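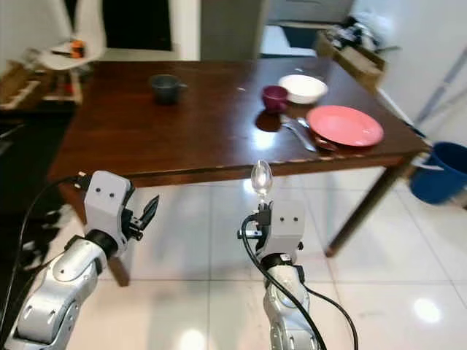

The dining table with the everyday dishes out. That coral plate is the one I'm about to go on and on about.

So! January 2, 2021, and I have made exactly one resolution, and it's about dishes. I know, I know. Other people are running marathons or learning Portuguese and I'm over here having feelings about a plate. But we have all spent so much time at our own tables this past year that I think I'm allowed to have opinions about what's on mine.

The resolution is this: everybody in the house gets one plate, one bowl, one cup or mug, one fork and one spoon. If you want to eat again, you wash it. The rest goes up on top of the cabinet in a box and comes down when we have company (whenever that happens again, please let it be soon).

I got the idea from my friend Mairéad Keane, who did this with her kids back in April when she realized she was running the dishwasher twice a day for four people. We don't even have a dishwasher. We have me, and a drying rack that leans. When she told me about it on the phone I laughed at her, and then I went into the kitchen and looked at my sink and stopped laughing.

The thing is, I love dishes. I come from dish people. My mother had a full set of Trellow, the cream kind with the thin green line, and we were allowed to touch it on birthdays. When she moved into the smaller place in Brindthorpe she gave me half of it, and I have been carrying that box from apartment to apartment without ever once eating off it. Isn't that silly? I finally opened it last week, and there were 20 saucers and only 3 cups. I called her up and she said, "Well, you children were rough," and changed the subject.

Nothing I use day to day matches, and I've decided I like that. The coral plate I bought at Mernotier when they were closing down the store on the corner, and I got it for almost nothing. It's a really cheerful pink, somewhere between a shrimp and a sunset, and eggs look wonderful on it. The magenta cup is so dark it's nearly plum, and it's my tea cup in the afternoons. Morning is coffee, and coffee goes in the gray mug. I couldn't tell you why I can't drink tea out of the gray mug, but I can't, so yes, I'm already cheating on my own rule by having two. The white bowl is just a white bowl. It does soup and cereal and it's never asked for any attention.

Then there's the silverware. I've been trying to teach the family to set the table properly and let me tell you, we're not there yet. Fork on the left, knife and spoon on the right, that's how I grew up. What I get is the fork and a spoon dropped down together at a slant with the spoon half shoved under the plate. I used to go around behind everyone fixing it. I've mostly quit. Food tastes the same!

I do still care about shiny spoons, though. My neighbor Fatima Mokoena taught me her trick, and it's so easy: line a dish with foil, shiny side up, put in a big spoonful of baking soda, pour very hot water over it and lay your spoons in so they touch the foil. Give it a few minutes, rinse, and dry with a soft towel right away. (She does this with her real silver. Mine is plain old stainless, so I skip the foil and just rub on a paste of baking soda and water with my fingers, then dry them like mad so there are no water spots.) You can practically fix your lipstick in one afterward.

And now the table. I want to say something nice about this table because I complain about it a lot. It's dark brown wood with a glossy top, and it shows every single fingerprint and every crumb. The front edge has little pale chips all along it. I've been meaning to touch those up for ages. I bought one of those furniture marker sets, tried three browns on the underside, and every one of them looked like a different dog. So if anybody has a recommendation for a dark brown that stays put, please leave it in the comments. Wax stick? Marker? Shoe polish? I'm open.

For the top I've gone back to a barely damp cloth and then a dry one right behind it. Sprays leave it streaky, and with the ceiling lights on you see every swipe, and then you look down and see the same thing on the white floor tiles. Glossy table, glossy tiles, what was I thinking. The blue bucket pretty much lives next to the table now.

Next on the list is that wooden cabinet, the one stuffed with bags and who knows what. I want to clear it before the end of the month so the Trellow can go somewhere I'll see it. I've been looking at a shelf from Shabalala that costs 40 dollars, but I'm not letting myself order it until the bags are gone. My husband says the bags will be there in April. We'll see about that.

I'll report back on the one plate rule, too. Two days in, the only person who has complained is me, at four o'clock, when I wanted tea and had to go wash a cup.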